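Kitchen Tips from a Robot Open Day
Unpacking, sorting and storing groceries, with notes from the Kelley workshop
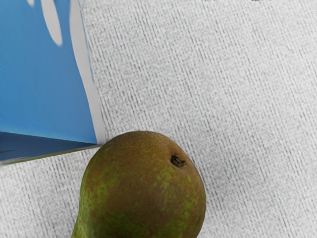
A pear and a blue box on a ribbed white surface, in a computer simulation of the sorting task.

Kelley held its open day on 6 November 2020, and the part that drew the most people was the grocery table. The company is teaching a robot arm to unpack shopping and put it where it belongs. Most of the practice is done in simulation first, with rendered fruit and boxes, and visitors could follow it on a monitor before watching the real arm across the room.

Fergal Egan ran the demonstration and answered questions for most of the afternoon. A lot of what he said about handling food applies to an ordinary kitchen counter. These are the tips I wrote down, with a few of my own mixed in.

Unpacking

Empty one bag at a time. The arm works from a single small area and clears it before anything new is put down. At home I used to tip out everything at once and then hunt for the frozen peas.

Take out the soft fruit before you reach for the heavy boxes, even if the boxes are nearer. A box that tips over will bruise a ripe pear, and the bruise may not show until the next day.

Leave a gap between items when you set them down. Egan said close spacing is one of the harder cases for the arm, as the fingers need somewhere to go. Human fingers have the same trouble with a crowded shelf.

Put a ribbed mat or a folded dish towel under round fruit. It slows down anything that wants to roll.

Handling pears

Pick a pear up around the wide part. The stem can snap, and pulling on it may tear the skin.

Test for ripeness at the neck, close to the stem. Press gently with your thumb. If it gives a little, the pear is ready to eat. By the time the wide end feels soft, the middle is often past its best.

Don't go by color alone. Brown russeting is normal on many kinds and is only a rougher skin. A soft, wet or sunken brown patch is another matter and should be cut out, or the pear thrown away if it has gone deep.

Ripen hard pears on the counter in a paper bag, with a banana if you want them sooner. Check them daily. Once ripe, they go in the refrigerator.

Wash them when you are going to eat them. Damp fruit in a bowl spoils faster.

Boxes and packets

Face all the labels the same way. The team at Kelley turns boxes in every direction on purpose, to make the practice harder. In a cupboard you want the opposite.

Stand tall boxes on their narrow end only if they have neighbors to hold them up. Otherwise lay them flat.

Write the date you opened a packet on the top flap in marker. Cereal, crackers and rice all look the same from outside whether they were opened last week or in February.

Fold down the inner bag and clip it before closing the box. The cardboard alone does not keep anything crisp.

Don't store boxes on a shelf directly above the stove. Heat and steam get into them.

Setting up the counter

Good, even light helps more than I expected. The real arm had trouble in the late afternoon when a low sun came across the table, and Egan pulled down a blind before going on. Under-cabinet lights do a similar job at home by taking away the shadow of your own body.

Keep one part of the counter clear at all times. In our kitchen it is the stretch to the left of the sink. Bags go there, get emptied and are folded away.

Decide where each kind of thing lives before you start. The arm was sorting into 2 bins, one for produce and one for packaged goods, and that is a fair first pass for anyone. Cold items get put away ahead of both.

If you want to go

The workshop has no parking of its own, but the 31 bus stops at the corner. Groups are limited to 8 people for the grocery table, so put your name on the sheet when you arrive. Children can watch from behind the rail. Coffee was free and the sandwiches sold out early.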